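Small Rooms, Wet Counters

May 12, 2026

My sister asked me over the phone last week whether she should hold off on replacing her cleaning service, "with all these robots coming." She was only half kidding. I gave her a rambling answer while I was trying to drain pasta, and I've been thinking about it ever since, so this is the longer version, for her and for anyone else who has looked at a bathroom after a week of houseguests and wondered how much longer we have to do this ourselves.

First, what we already have. I've owned a robot vacuum for 5 years and I'm very fond of it (yes, it has a name, no, I'm not telling you). It does the hallway and the living room well enough that I don't think about them anymore. But if I add up what I do before it can run – chairs up, phone chargers off the floor, the bath mat over the edge of the tub – I'm still doing a fair share of the chore. The dishwasher is the same way. Washing the dishes was handed over to a machine before I was born, and loading and unloading them is still mine, every single evening.

So the question for me has never been whether a machine can scrub. Machines scrub beautifully! What I want to know is whether one can do all the fiddly picking up and putting down that comes before and after.

I kept notes for a while, because I'm the kind of person who does. Cleaning our upstairs bathroom takes me 24 minutes when I'm not dawdling, and more than half of that is moving things. Toothpaste, contact lens case, the hair ties that breed behind the faucet, my husband's three identical tubes of something for his elbows. You lift each one, wipe under it, decide whether it's trash, and set it back where its owner will look for it. I do all that while thinking about lunch. Written out as instructions, it would fill pages, and a good many of them would be about which things you can stand up again and which ones will roll into the sink.

My friend Snædís Dalsgaard has spent most of her working life around packaging lines, the last stretch of it at the Jutetlow plant outside Stondton, and I called her up because she's much less sentimental about this than I am. Her line has had arms on it for years. They move cartons, all the same size, arriving at the same spot, and she says they're wonderful at it and she'd never go back. Then the plant took on a small job with mixed toiletries, 500 gift sets with soft tubes and little bottles in them, and they ended up packing those by hand. A tube that's half a turn off from the last one was enough to slow everything down. "And that's in a building we designed for the machines," she told me. "Your bathroom was designed for you."

I've repeated that to several people now.

It does make a bathroom a funny place to start, when you think about it. It's the smallest room most of us have. There's a mirror, there's glass, there's shiny stone and shiny tile, and I'd guess all of that is hard on anything that finds its way around by looking. The floor might be wet. Every container is a different shape, and the one you need is behind the one you don't. If I were picking a first chore for a machine with hands, I'd probably pick folding towels on a big dry table in the middle of an empty room.

And still, people are trying the hard room, with two arms and a gripper at the end of each, and I find I'm more cheered by that than by any number of polished kitchen demos.
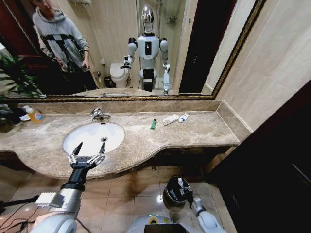 At the sink: one gripper open by the basin, the other holding a black bottle, and the little stuff still out on the marble.

What I notice is how ordinary the job is. There's a pump bottle of orange soap at one end of that counter and a few small tubes and things lying at the other, and I could swap it with mine and hardly tell the difference (well, the mirror is a good deal grander than ours). Holding a bottle upright is a real skill, and I don't want to be snooty about it. But the small white tube with the blue label is the part I'd want to watch. It's lying at an angle on a flat stone top, and I fumble those myself with ten fingers and decent nails.

So, to my sister: keep the cleaning service. Call them back in June like you planned. I think we'll see machines that can carry things from one room to another before we see one I'd trust with a whole vanity, and I'd gladly take the carrying, particularly the laundry baskets, particularly up our stairs. If one ever learns to put back the elbow cream in the right order I'll write another post and you can all come over and look.

Meanwhile the upstairs bathroom is due again, and I'm out of the good sponges.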